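Shop notebook, June
Stone bench, sealer and stain work

Started 8:30. Carrying on with the marble pieces from the Rankin yard. Goal is to settle which sealer we put on kitchen work from now on and to write down a stain removal routine that the rest of the shop can follow without asking me.

Pieces are sawn from the same slab, brown with light veining. Backs left rough, faces honed with the Grodico pads, 50 grit to take out the saw marks, then on up to 300. Did not polish. Most of the complaints we get are on honed tops and I want the test to match.

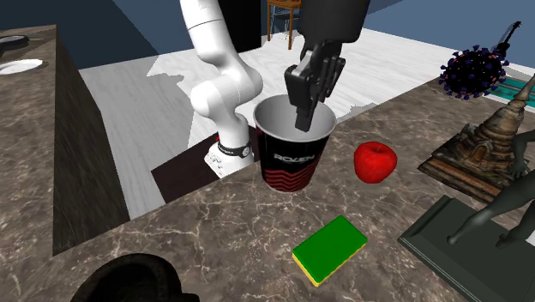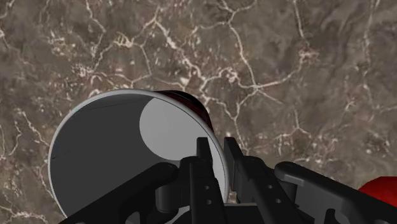 Prep. Washed with plain water and a nylon brush, then left on sticks in the warm room overnight so the backs could dry too. Last time I laid them flat on the bench and the undersides stayed damp, and the sealer went cloudy along one edge. Edges checked by hand this morning, no dark patches, surface feels dry. Wiped with acetone just before sealing. Let that flash off completely with the fan running.

Layout. Each piece split with tape into a bare strip, a Himero strip and a Sorex strip. Letters scratched on the back with a nail. Marker on the tape does not survive the acetone, found that out on the last batch.

Himero: solvent based, thin, smells strong. Brushed on until the stone stopped taking it, left it to stand, wiped off the rest with a dry cotton rag. Goes into the brown areas fast. The white veins hardly take any and it sits on top of them in a line, so that is where you have to wipe hardest. Missed a spot on piece C and it dried sticky. Came off with more Himero on the rag and some rubbing. Darkened the stone slightly while wet, back to the normal color by lunch.

Sorex: water based, milky in the can. Same method, brush and wipe. Slower to go in. Label says a second coat after 30 minutes so I did that, timed on the wall clock. Beaded up a little on the second coat at the veins. No color change I could see by the window. Much nicer to work with indoors, and the brush cleans up in the sink.

Note for whoever orders: the Sorex lid was rusted on the inside. Contents looked fine and I strained it through a paint filter anyway. Decant the rest to plastic.

Water drop check, 1:15. Pipette, same size drops as near as I can make them. Bare strip went dark almost at once. Himero strip held the drop up well. Sorex strip held it up too but flatter, and there was a faint ring after I blotted. The ring was gone by the time I came back from the phone. Both sealers weaker where the saw marks had not been fully honed out, which is my fault and nothing to do with the product. Piece D should really be thrown out of the comparison. Leaving it in with a note.

Stains used: black coffee, red wine, olive oil, lemon juice, turmeric in water. Drops put down in a row across all the strips, covered with plastic wrap so they would not dry out. Left until the afternoon break.

Results, as wiped:

Coffee. Bare strip has a clear brown ring. It's hard to judge on this stone, the dark patches hide it, so read it on the tan areas only. Himero clean. Sorex has a shadow if you tilt it.

Wine. Bare strip went gray purple. Himero has a trace. Sorex has a trace, slightly more. Also a dull spot under all of them from the acid.

Olive oil. Bare strip badly dark and still spreading under the surface when I wiped. Himero clean. Sorex not good, a dark spot with soft edges. Repeated on piece B and got the same.

Lemon. Etched everything. Sealer makes no difference here and we need to say so plainly on the care sheet. The sheet we hand out now says "protects against spills" and people read that as lemon juice too. An etch is the acid eating the surface. There's no stain in it to remove, and it has to be honed out.

Turmeric. Bare strip yellow. Himero faint yellow in the veins only. Sorex the same. Put these by the window to see if daylight fades them, which it did on the limestone last year.

So Himero wins on oil and is a little ahead on the rest. The drawback is the fumes. Fine for the shop with the roll door up. I would not want to use it in an occupied kitchen with the windows closed. Suggest Himero for everything sealed before delivery and Sorex for resealing on site, and warn the customer about oil near the stove.

Stain removal, started 3:40.

Poultice for the oil. Baking soda and acetone on one spot, white clay and acetone on the next. Mixed to the thickness of peanut butter. The baking soda one dries out too quickly and cracks away from the surface before it has pulled anything. Clay is better. Spread it past the edge of the stain, cover with plastic, tape the edges, poke holes in the plastic. Leave until dry, no peeking. If you lift it early the oil goes back in.

Poultice for coffee and wine. White clay and peroxide from the drugstore. Fine on light stone. On the brown areas I'm not sure, there may be some lightening, so check piece A against the untouched piece when it has dried right through. Do not use bleach. Do not use the rust remover under the sink, it's acid and will etch marble badly. Moved it to the metal cabinet and wrote on it.

Scraping: plastic scraper only. The metal one left gray marks on the bare strip on piece B. They came off with the fine Grodico pad, wet, but it's one more job.

Etch repair. Tried the 300 pad by hand on the lemon spots, wet, light pressure, small circles and then long straight strokes to blend. Spots gone on the honed face after 2 passes. You can still find them with a fingertip if you know where they were. For a polished top this won't work and it needs the powder, separate test. Spot has to be resealed afterward as the honing takes the treated layer off. I forgot this on the last repair job and we got a call back.

Pads: the Grodico backing is coming loose at the edge on the coarse one. Glued it with contact cement and it held for the rest of the day. If the next one does it too, send them back.

Cleanup. Himero rags laid out flat on the concrete outside, not in the bin. Slurry left in the bucket to settle, pour off the water tomorrow and scrape out the mud. Do not put it down the sink, the trap was only just cleared.

To do
- lift the clay poultices when dry, read under the lamp and by the window
- repeat the oil test on Sorex with a longer cure, it may have been too fresh
- turmeric spots, look again at the end of the week
- rewrite care sheet, take out the line about spills
- ask Rankin for offcuts in a plain white, this one hides too much
- new brushes, the cheap ones shed

5:20. Poultices still soft in the middle. Fan off, door locked.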